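Fiction
Home | Stories | Archive | Contributors | Subscribe

The Third Volume

Print this page | E-mail this story

The manuscript of volume three arrived at the Hadon office in November, in 31 files, one per chapter. Mylene Belmonte was assigned the fact check. Volumes one and two had covered levers and heat. Volume three covered light, and was meant for readers of twelve to fourteen.

Her procedure did not vary. She printed each chapter double spaced, underlined every statement that could be wrong, and wrote a number beside it. The number referred to a line in a ledger, and the line gave a source. A statement with no source was returned to the author, whose name was Lazăr and who answered by postcard.

Chapter one produced 98 underlined statements. Most were ordinary. Light travels in straight lines in a uniform medium. A pinhole forms an inverted image. She cleared them in two days and moved on.

The difficulty was in chapter nine, which described a measurement of the speed of light made between two hills above a town called Tunora. According to the text, a schoolteacher named Jimura had set a lamp behind a toothed wheel on the first hill and a mirror on the second. The light passed through a gap in the wheel, crossed the valley, struck the mirror and came back. If the wheel turned fast enough, a tooth would have moved into the place of the gap, and the observer would see nothing. The speed followed from the distance, the number of teeth and the rate of rotation.

The method was sound. Belmonte had seen it described elsewhere, with other hills. Her concern was with the numbers. Lazăr gave the wheel 900 teeth and put the first eclipse of the lamp at 247 turns per second. He did not give the distance.

She worked it out. The light had to make the round trip in the time it took the wheel to advance by half the spacing between teeth, or one part in 1,800 of a turn. The answer was a separation of 337 meters.

She wrote on a card: "Ch. 9. Your figures put the mirror 337 meters from the lamp. You say it was across a valley. Please supply the distance."

The reply took eleven days. It said: "It is a small valley."

Belmonte entered this in the ledger under correspondence. A postcard from the author was not a source. She requested a survey map of the district from the library and, while she waited, checked chapters ten through fourteen.

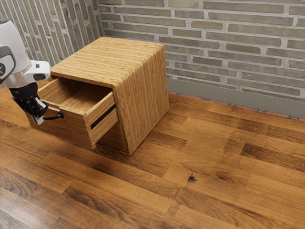 Robot arm and nightstand, computer rendering.

The map came folded in a gray envelope. Tunora was on the second sheet, with a church, a mill and a road. Two hills stood north of the mill. She laid a steel rule between the summits, read the length, applied the scale, and got 2,400 meters. She repeated the measurement with dividers and got the same.

At that separation the eclipse would have come at a little under 35 turns per second. A clockwork wheel could manage that. It could not easily manage 247, and a wheel of 900 teeth that did would have needed very good bearings. Either the figure was wrong or the mirror had not been on the second hill.

She wrote again and enclosed a tracing of the map.

This time Lazăr sent a letter. It was four pages long, and the first three concerned the teaching of optics in general, which he thought was done badly. On the fourth page he wrote that Jimura had been his teacher. The class had carried the wheel up the first hill in a wheelbarrow. The mirror was supposed to go on the second hill, but the boy carrying it had grown tired and set it down on the wall of an orchard partway down the near slope. He had not told anyone. Jimura drove the wheel through a train of gears from a lathe, faster and faster, and could not understand why the lamp would not go out. At 247 turns it did. He recorded the number and, using the distance to the second hill, obtained a speed for light seven times too large.

"He believed it for a month," Lazăr wrote. "I was the boy. I have left out the distance on purpose."

Belmonte read the page twice. Then she took the map and looked for an orchard. There was one on the south side of the first hill, with a wall marked as a thin double line. She measured from the summit to the nearer end of the wall. It came to 320 meters. To the farther end it came to 350.

She opened the ledger to chapter nine. Beside the rotation rate she wrote: "Consistent with survey map, sheet 2, and letter from author." Beside the valley she wrote: "Incorrect. Replace with 'slope.'"

On the printed page, in the margin where the distance should have been, she put a caret and the words "337 meters, to an orchard wall." She considered it, added a query mark for the author, and put the chapter in the tray for the evening mail — it went at half past five.

Chapter fifteen was on prisms. She sharpened the pencil and began underlining.

Print this page | E-mail this story

Previous story | Next story | Back to Fiction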